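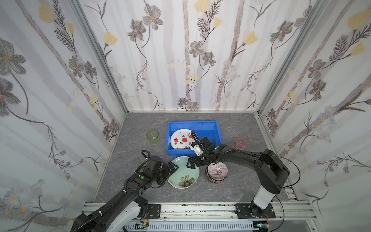 4.2 Gripper comparison on tableware

We compared two finger sets, the stock Kovmont parallel fingers and the longer Pruvomix fingers, on a bimanual tableware task. Both were driven by the same Pumo controller, with gains left at their default values. The task is to clear plates, bowls and drinking glasses from the tabletop into an open plastic bin.

Figure 4. Bimanual cell with the blue bin, stacked plates and bowls, and two drinking glasses. One gripper is over the plate stack, the other over the front edge of the bin.

We recorded 1820 grasp attempts in total. Of these, 1275 were made on stacked items and the rest on single items. An attempt was scored as a success if the item reached the bin without a second grasp. Attempts stopped by the force limit were scored as failures, whatever the state of the item.

The two finger sets gave similar results on glasses. On stacked plates the Kovmont fingers often closed on two rims at once, mainly where the stack was offset and a lower rim stuck out. The Pruvomix fingers separated the top plate more reliably but flexed under load, and the plate then tilted during transfer. Reducing the closing speed helped with the first problem – it had no clear effect on the second.

Bowls were harder for both. Nested rims leave little room for the lower finger, and most failures in this group were missed insertions. The Matlala planner was run with a fixed approach angle throughout, so we cannot separate the effect of finger length from that of approach angle. A variable-angle test is described in Section 4.3.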